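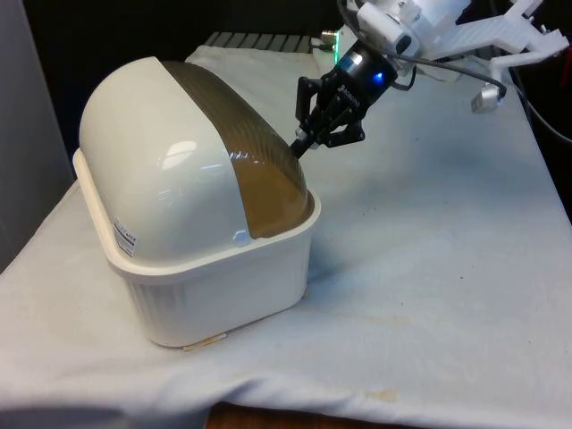 Zisano to Supply Roll-Top Bread Boxes to Kumville Community Kitchens

KUMVILLE, 2023-03-14. The Kumville Office of Household Services has selected a roll-top bread box from housewares supplier Zisano for its shared kitchen program. The first 136 units will be delivered in May to the kitchens of the Weldu housing complex, and a further order will bring the total to 200.

The bread box has a deep, off-white base with vertical ribbing on its outer walls and a raised rim. A rounded lid with a translucent brown section rests on the rim. According to the Office, residents had asked for a container that opens without the lid being removed and set down elsewhere, as counter space in the older Weldu kitchens is limited.

The purchase follows a review of food storage in shared kitchens. Bread was found to be among the items most often discarded, and in many kitchens it was kept in its store wrapping on top of the refrigerator. The Office compared several types of container, including metal bins and cloth bags, before settling on the roll-top model. Ease of cleaning was given particular weight in the decision.
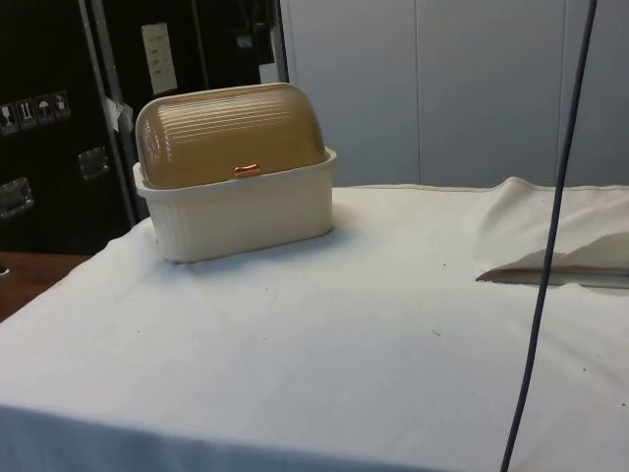
Delivery and use

Each kitchen will receive one bread box for every 12 residents. Units are to be placed on a flat, dry surface away from stoves and direct sunlight, with enough clearance for the lid to be operated. Residents are asked to empty crumbs from the base once a week and to wash the box by hand with mild soap and lukewarm water. The boxes should not be placed in a dishwasher.

Distribution will be handled by Gestard, which already delivers cleaning supplies to the complex. Kitchens that do not wish to receive a box may notify the Office in writing before the end of the month.
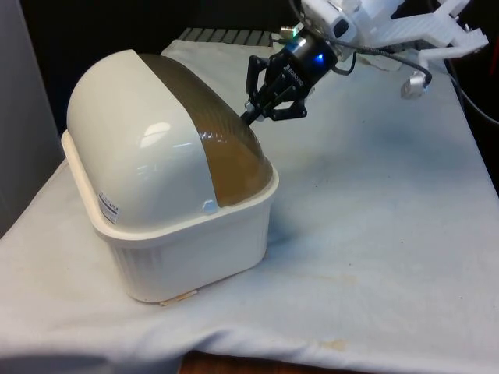
Replacement lids will be held in stock by Gestard and issued on request at no charge to residents during the first year. Damaged bases must be returned before a new unit is supplied.

The Office estimates that 700 residents will have use of the boxes when the first delivery is complete. An instruction sheet will be posted in each kitchen, and copies will be available at the Weldu front desk.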